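How do you keep toaster crumbs from taking over the table?
Asked in Kitchen & Cleaning — 37 views

I make toast sandwiches every morning and I love it, best part of my day! But the crumbs get everywhere between the toaster and my plate, and by evening they're stuck to my sleeves. The toaster is a two-slot Fondow and it lives on the table, no room on the counter. Is there a better way to set things up? I'd rather not buy a big tray.

Answer 1 (4 votes)
empty the crumb tray. mine was packed solid lol

Answer 2 (50 votes)
Oh, I've been down this road and I'm so happy with where I ended up! Move the plate in close. Most of the mess falls while the toast is traveling, so a short trip makes a huge difference. I put everything in a row — toaster on the left, empty plate in the middle, bread and lettuce on their own plate on the right. The toast goes straight to the middle plate and I build the sandwich there.

Then wipe once, at the end, with a barely damp cloth. Dry paper towels just push the crumbs around (and onto the floor, if you have my luck). Unplug the toaster and let it cool before you slide it over to wipe under it. I still get a sprinkle next to the toaster, but it takes one swipe and the rest of the table stays nice. My row, plates and all:
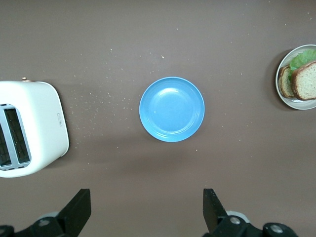
Tomás Ó Gríofa replied: I'd go even closer and let the plate touch the toaster. Also, wash the lettuce first and give it time to drain, or the drips turn your crumbs into paste. I started doing it in September and my cloth comes away so much cleaner!

Same person who asked — moved my plate over this morning and I'm thrilled with it. Still have to find where the crumb tray comes out on this thing.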